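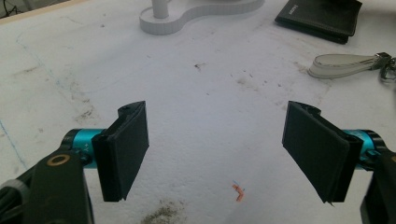

The Faltance top, with the gray streaks and the pale blue lines on the left.

I've been meaning to write this up since March, when my first Faltance table topper arrived from Prestell, and I kept putting it off because I wanted to live with it a while (my sister says that is how I get out of writing anything). It cost me 30 dollars, and I bought a second one a few weeks later, so you can guess which way this is going!

What I wanted was a plain white surface with a bit of softness to it, something foamy I could sort and mend small things on without hearing every snap and zipper clack against the table. It does that beautifully. Coins don't skitter, needles stay where I put them, and my elbows are a good deal happier than they were on the bare oak.

Now, the looks. If you are fussy about white things staying white, please think twice. Mine has gray scuffs, dark specks and a few brownish smudges, and those thin blue lines run off on the diagonal. A damp cloth with a drop of dish soap lifts the fresh marks, but anything I leave until Monday tends to be there for good. I have made my peace with it. My friend Wiesława Duda has the Ziltano one in dark green, and hers still looks new, though I find it gloomy to work on in the evening and I lost a black button on it for most of an afternoon.
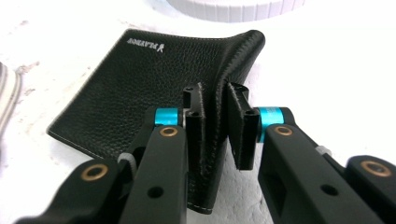

Black pebbled leather on the white, with the pale stitching easy to follow.

Dark leather is where I like it best. Wallets are a nuisance to look over properly, all those folds and grooves, and against the bright white I can follow a pale line of stitching along a border without dragging the lamp over. The grain shows up nicely too, and so does small silvery lettering, even when I have the thing upside down, as I usually do.

A few grumbles. It came rolled up tight and took a couple of nights under my cookbooks to lie flat. It is also too light to stay put if you lean on one end, so I tuck a strip of shelf liner under each short side. I wouldn't cut on it with a craft knife, either.

Four stars from me. Prestell's order page calls it model 803, and there is a smaller size if your table is like my old one. I'd go for the big one if you have the room.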